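Home | News | Politics | Council | Courts | Opinion

Chair suspends sitting after exchange over planning minutes

A council sitting was suspended for 22 minutes in October after Councilwoman Joanne Bunting accused the majority group of altering the minutes of an earlier planning session.

Bunting, who sits for the Politis group, said two paragraphs recording her objection to the Zorora depot application had been removed before publication. Council leader Ryan Marsden called the claim "false and defamatory" and asked that it be withdrawn. 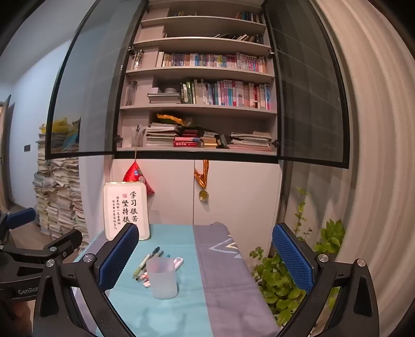
Bunting declined to withdraw it. The chair, Carol Sugden, ruled that the word "altered" was in order but that "doctored," used later in the same speech, was not. Bunting repeated the second word and Sugden suspended the sitting under the conduct rules.

On resumption, the clerk, Shirley Catterall, said the draft minutes ran to 576 lines and had been shortened under the council's standard format – a process that requires no vote. She agreed to circulate the full draft to all members.

A motion to refer the matter to the ethics officer was put by Poppy Bickerstaff and defeated. The Zorora application remains listed for decision at the next sitting.

Related
Zorora depot: 1,000 objections logged
Bickerstaff seeks change to speaking times
Orkanico lease goes back to council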